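Terkport repair afternoons are back for October

I'm so pleased to be writing this one. The computer repair afternoons in Terkport have started up again, in the old Takács shop on the corner (the one that used to sell lamps), and I popped in at two o'clock meaning to stay ten minutes. I came out at closing time!

The idea is the same as last year. You bring in a desktop that's been gathering dust under the stairs, somebody goes through it with you, and if it can be made useful again it goes home with you or on to a local family. Last year 43 machines found a new desk that way, and Uvico has put in £600 this time for memory, drives and thermal paste.
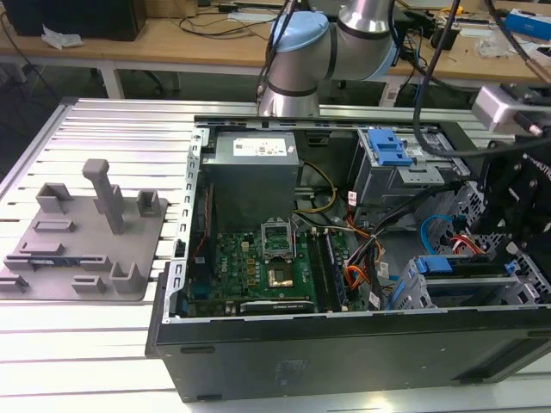

I've always been scared of opening my own PC, so I asked a lot of silly questions. Mostly I wanted to know where you even begin, and the answer is on its side with the panel off, so you can get at everything. I learnt that the blue plastic bits by the drives are the ones to look for when a drive needs to come out, and that the processor socket, once its bracket is up, is no place for fingers. Those gold contacts are a lot finer than I'd imagined – I kept my hands firmly in my pockets.

Sessions run from two until five all month, and there's no charge. Bring the power lead if you've still got it, and leave the monitor at home, as Nostico is lending a few.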